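Ternwood Tenants' Handbook
Home Workshop and Repairs: Keeping Small Parts in Order

Last reviewed 31 March 2021

Residents who carry out minor repairs at home, or who use the shared workshop on the Skudau side of the estate, are asked to read the following advice before starting work. It applies to clocks, lamps, radios, door furniture and any other item that must be taken apart before it can be mended.

Preparing the surface

Clear the bench or table completely. A kitchen table may be used provided that it is covered and that no food is prepared on it until it has been washed down. Work in daylight where possible. If a lamp is needed, place it on the side opposite the hand that holds the tool, so that the hand does not throw a shadow over the work.

Unplug any mains appliance before the casing is opened. Switching it off at the wall is not sufficient. Some parts can hold a charge after the plug has been removed, and residents who are unsure should take the item to a qualified repairer.

Using a lined tray

A shallow tray with a raised edge is the most useful single aid to tidy work. Old baking trays are suitable once they have been retired from the kitchen. Line the tray with thin foam, felt or a folded tea towel, cut to lie flat. The lining stops screws from rolling and protects painted or polished pieces from scratches. A pale lining is preferred – dark screws and springs show up well against it.
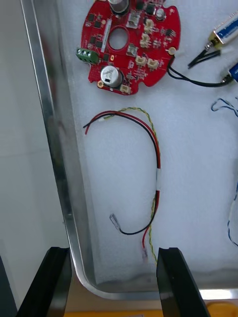 Lay the parts out in the order in which they are removed, working from left to right. Screws of different lengths should be kept apart, as a long screw driven into a short hole may split the casing. Where a repair will run over more than one evening, cover the tray with a clean cloth and store it on a high shelf, away from children and pets.

Labels and storage

Write labels in pencil on masking tape. Ink tends to fade or smudge, particularly in sheds. Empty jam jars with tight lids make good long-term storage for nails and washers, but should not be used for anything that rusts easily unless the jar is perfectly dry.

Shared workshop

Trays may be borrowed for up to 12 days. No more than 6 may be out to one household at a time. Solvents, paint and glue must be taken home at the end of each visit. The workshop closes for cleaning in November – dates are posted on the door and at the Ternwood office.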